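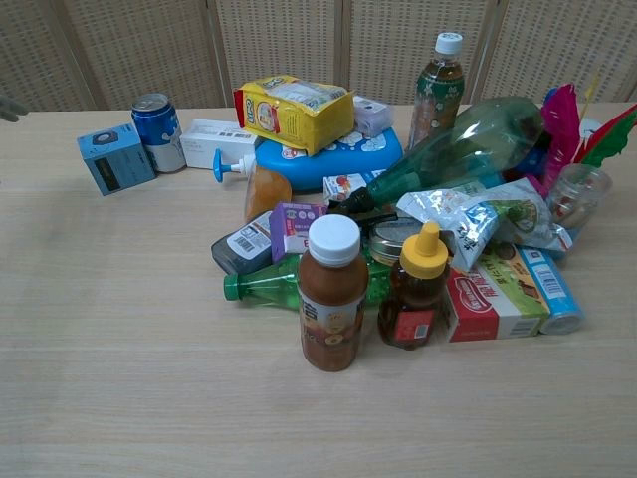
Ratonbridge, September 1, 2019

**Karkeo opens its archive of radio plays to the public**

The cultural association Karkeo announces that its collection of radio plays is now available for listening, free of charge, in the reading room of the Gastell library in Ratonbridge. The collection contains 3,518 recordings, made by local and regional stations over many years, and until today it could be consulted only by researchers with a written request.

The work of digitizing the tapes was done together with the sound studio Kubo. For 163 of the plays the original tape was damaged, and the studio has used copies which were kept by the actors or by their families. These recordings are marked in the catalog with a small letter C, so that the listener knows the sound may be of lower quality.

"Many of these plays were broadcast one time and then put on a shelf," says Sugeng Nair, responsible for the archive at Karkeo. "We are very glad that they can be heard again in the town where a good part of them was written."

The catalog can be searched by title, author, director and year of the broadcast. For 128 plays also the typed script is available, and it can be read on the screen during the listening. Scripts cannot be copied or taken home, for reasons of author's rights.

In the month of September the library will hold a listening evening each Thursday at 7 p.m., with a short introduction by Mr. Nair. The entrance is free, but it is necessary to reserve a seat at the library desk.

Schools and theater groups who wish to organize a visit are invited to contact the press and education office of Karkeo.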